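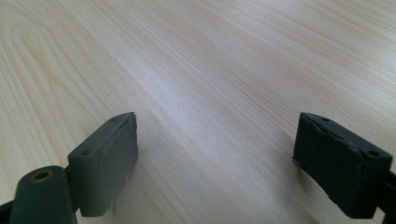
Week 2 — writing the past: objects and rooms. Most first drafts set in another century get the kings right and the furniture wrong. Start small. What did she eat off, who scrubbed it, what did it cost? Take a pale tabletop with the grain running slantwise and a few long loops in one corner — your character sees that every morning, so give her one line on it, not six. Then move on.

Sources: wills, household accounts, court records. Dull but full of spoons. The Brekham inventory (handout, 202 entries) is the one we'll use. Read it before the seminar pls, not during.

Watch for: modern words in old mouths, characters who explain thier own customs, potatoes too early.

Task — 800 words, one room, one person working in it. No battles. No dates in the text, the reader should be able to work it out. Bring 2 copies.

Next week dialogue — how old is too old.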